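Progress report to Ghanem, Household Packing Trial
Prepared by Jad Issa, Druvomik
Mar 12, 2021

## 1. Status

The work package covers sorting and boxing of small household goods into shallow open boxes, without dividers. At the close of February, 600 of the planned 694 pack cycles had been logged. The remaining cycles are scheduled for the next reporting period. Spending is within the approved budget and no variation is requested.

## 2. Item handling

The item set was revised at the start of the period to include more soft and irregular goods. Rigid items had been over-represented in the earlier Sturovberg list, and cycle times from that list were not a fair guide to ordinary household packing. The current set mixes bagged strips, gloves, sachets, brushes and hand tools.

Clear bags remain the slowest category. Coloured strips are bundled before bagging, and the bag is gripped across the bundle, clear of the loose corners. Gloves are bunched in pairs and placed after the flat packets. The folding multi-tool is treated as a heavy item and goes in last, against a side wall. 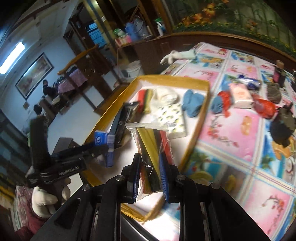 ## 3. Surfaces and boxes

Packing continues on printed quilted and patchwork covers. The change from plain covers was agreed with Ghanem at the previous review. Small packets with floral prints are harder to pick out against these patterns, and the error log now has a separate code for items missed on the cover.

Boxes are yellow-sided with a white interior. Handwritten marks inside the box are left in place and do not affect the trial. Box condition is checked at the start of each session – split corners are the usual reason for withdrawal.

## 4. Changes to procedure

The following were adopted during the period:

1. Tissue packs are handled singly and laid flat. Stacking is permitted only once the base layer is complete.
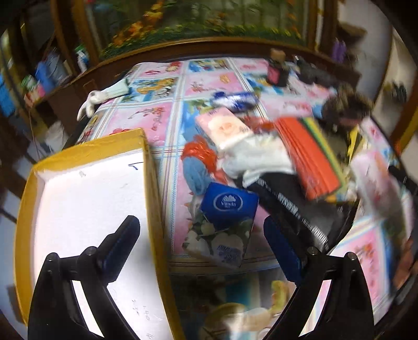
2. Crumpled plastic bundles are flattened by hand before boxing where the contents allow.
3. The cover is cleared fully between cycles. Items left over from the previous cycle are logged as omissions, including spare gloves.

## 5. Issues

- The Skunden inventory sheet lists sachets and tissue packs under one code. A split code has been drafted and awaits sign-off.
- Session length is capped at 60 minutes. Two sessions ran over and have been excluded from the timing data.
- Replacement clear bags are on order. Current stock will cover the outstanding cycles.

## 6. Next period

Complete the outstanding cycles, close the inventory code issue and submit the timing tables. The second-stage target stays at 1335 cycles, subject to Ghanem's approval of the revised item set. A decision on that set is needed before the stage two boxes can be ordered.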